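Pimton 3 grasp planner - worth paying for?

torquewrench
Feb 15, 2021

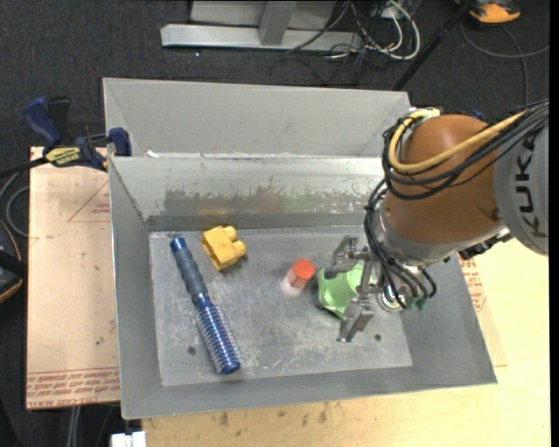
Pimton's sales page says version 3 picks "anything, from any bin, untrained". I've had the trial going since November and I don't buy it. Thin stuff in the open is fine. Put a translucent cup on its side on scratched grey metal, like the green one in the gripper there, and the depth map is mush. The brush and the yellow block give decent points. The cup gives me holes, and the planner still scores those grasps high.

kurek_user
Which depth filter? Kurek does the same until you turn off hole filling. Might not be the planner at all.

torquewrench
Off already. Scores barely moved.

mudlark
Disagree with the OP. We ran around 4,000 picks on it and clear plastic was no worse than cardboard.

torquewrench
Shiny bin or painted?

mudlark
Painted, matte black.

torquewrench
Well, there you go. My walls throw colour back from whatever's near them.

jover_fan
Try the Jover plugin, it masks the walls before planning. Costs extra though, and the licence covers 2 cells only.

kurek_user
Masking walls won't fix the floor. I'd log the raw cloud beside the scores before spending a cent. Lastis will replay both.

torquewrench
Will do that first. Not paying for a plugin to fix a demo.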